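The Pleasure of a Good Tray

My desk used to be a place where small things went to hide. Tape, paper clips, the spare key, a stick of glue with no cap: all of it drifted toward the back edge and stayed there. Then I bought a tray at Sundham, the housewares shop on the canal, and within a week I owned three more. I'm completely hooked!

A tray gives loose objects an address. Kasik, a two-room studio that sells almost nothing else, keeps 200 of them on open shelves, and I spent most of a January afternoon picking them up, tilting them, running a thumb along the edges (the staff were very patient).

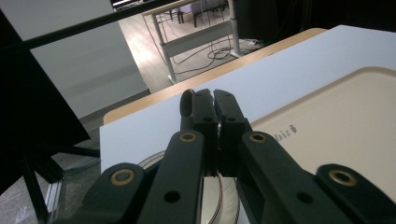

Rims matter more than anything, if you ask me. A flat board lets a pencil roll straight off, and a very deep tray turns into a drawer you can't close. What I love is the middle ground, a raised, rounded edge you can hook a finger under, and a soft color like cream, which sits so nicely on a pale bluish-white tabletop with a strip of light wood along its far side. A bit of gray lettering is fine by me too, especially with a little carrot-like logo after it!

For size, start small. My favorite from Flimia is only 6 inches across and holds the tape, one pen and my watch overnight. The big Alemayehu model is gorgeous, but I filled it with mail in two days and had to begin again. It lives in the hallway now, under the mirror, and catches gloves.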